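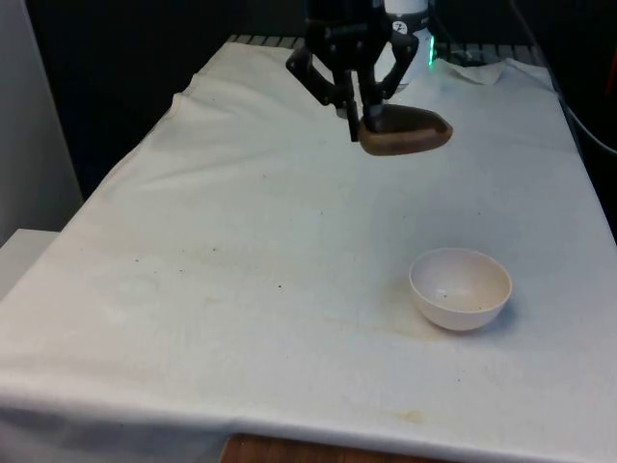 *Table longue, nappe blanche.*

## Diapo 1 : Ouverture

Bonjour, remercier les organisateurs, rappeler que les questions se prennent à la fin. Le titre : « Le linge de table en location, de la sortie au retrait ». Dire tout de suite que je parle du coton blanc et écru. Le polyester se comporte autrement et je n'en ai presque pas chez Fliveson.

Me présenter en une phrase : responsable de l'atelier linge, venue du pressage, pas du commerce. Les gens de la salle sont surtout des traiteurs et des gérants de salle, ils connaissent le produit mais rarement ce qui se passe une fois que le sac est reparti.

## Diapo 2 : Le parc

Notre parc compte 3 589 nappes à l'inventaire d'août. Dans ce chiffre il y a les nappes en prêt longue durée à l'hôtel Gillies, qui ne passent presque jamais par notre dépôt. Le préciser, sinon on me posera la question.

Une nappe neuve n'est pas une nappe prête. Elle a encore son apprêt, elle boit mal, elle glisse sur le molleton. Nous la lavons avant la première sortie. Le retrait au lavage se fait surtout dans la longueur. Donc mesurer après, jamais avant, et inscrire cette mesure-là sur l'étiquette. Les fiches du fournisseur donnent la cote sortie d'usine, ce qui explique une bonne part des réclamations du type « votre nappe est trop courte ».

(Si la salle a l'air intéressée : l'histoire du mariage où les ourlets s'arrêtaient au-dessus des pieds de table. Sinon passer.)

## Diapo 3 : Le retour

C'est la partie que je préfère, prendre le temps.

Au retour, nous faisons trois piles :

- ce qui part au lavage normal ;
- ce qui demande un détachage avant lavage ;
- ce qui est mis de côté pour décision.

Le tri se fait nappe dépliée, à plat, sous lumière blanche. Dans le sac roulé on ne voit rien. Fergus Haldane, qui a monté le poste de tri, a fait repeindre le mur du fond en gris moyen parce que le mur blanc fatiguait les yeux en fin de journée.

Insister sur les consignes au client. Secouer la nappe avant de la mettre au sac. Ne pas frotter, ne pas mettre de sel sur le vin, ne pas nouer le linge humide. Le sel est l'erreur la plus répandue, et les gens y tiennent beaucoup. Il peut fixer certaines couleurs et il raye nos rouleaux. Je m'attends à une objection, il y en a toujours une.

## Diapo 4 : Lire une tache

Les marques brun clair et jaunâtres sont les plus trompeuses. Thé, café, jus de pomme, sauce, huile vieillie : après une nuit dans un sac, tout cela tire vers la même teinte. On ne devine pas à la couleur, on regarde le bord. Un bord net et plus foncé que le centre fait penser à un liquide sucré ou à un tanin. Un bord fondu, avec le tissu légèrement translucide à contre-jour, fait penser à un gras.

Les petits points gris, c'est autre chose. Poussière de stockage, frottement de chariot, parfois un début de piqûre d'humidité. Le test se fait au doigt sec : si le point s'étale, c'est en surface. S'il ne bouge pas, la nappe va dans la pile à décision.
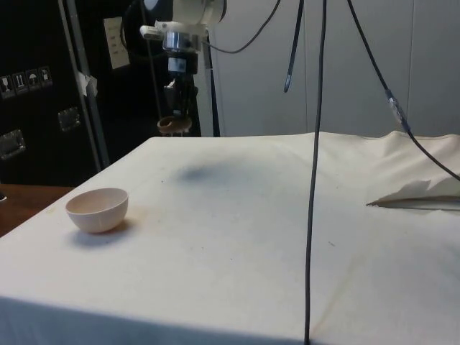
Pour les tanins, eau tiède et détachant acide léger, temps de pose court. Pour les gras, détachant alcalin sur tissu sec, puis lavage chaud. Nous utilisons la gamme Disiretti, je le dis parce qu'on me le demande, je ne suis pas là pour la vendre. L'ordre compte davantage que la marque : on ne chauffe jamais une tache qu'on n'a pas identifiée. Le séchoir et la calandre cuisent ce qui reste dans la fibre, et ensuite il n'y a plus grand-chose à tenter.

Le chlore : en dernier recours, et seulement deux fois dans la vie d'une nappe. Au-delà le coton jaunit par lui-même et se déchire au pli.

## Diapo 5 : Plis et repassage

Aller vite si je suis en retard.

Une nappe légèrement froissée n'est pas une nappe mal repassée. Elle a souvent été pliée encore tiède. Laisser reposer à plat avant pliage. Pour la pose, conseiller au client de déplier le plus tôt possible et de lisser à la main du centre vers les bords. Le défroisseur portatif marche bien sur la retombée de devant, celle que les invités voient en entrant.

Sous la nappe, un molleton. Il amortit, il tient le tissu, il évite que les angles de la table marquent.

## Diapo 6 : Quand retirer

Notre règle : une nappe qui échoue à deux détachages de suite quitte le parc de réception. Elle ne part pas à la benne. Elle passe en seconde catégorie : ateliers, buffets d'arrière-salle, protection de plan de travail. Un fond un peu sali n'y gêne personne et le tarif est plus bas.

Angus Morrison, côté comptabilité, aurait voulu une règle fondée sur l'âge. Nous avons essayé. Le problème est que des nappes anciennes très peu sorties partaient au rebut en parfait état. Le suivi par passage, dans Willutico, donne de meilleurs résultats, à condition que l'étiquette tienne. Montrer l'étiquette cousue, la faire circuler dans les rangs, penser à la récupérer.

## Diapo 7 : Questions

Avoir sous la main la grille tarifaire et la fiche de consignes client. Si on m'interroge sur les serviettes, renvoyer vers la session de l'après-midi. Laisser mes coordonnées affichées.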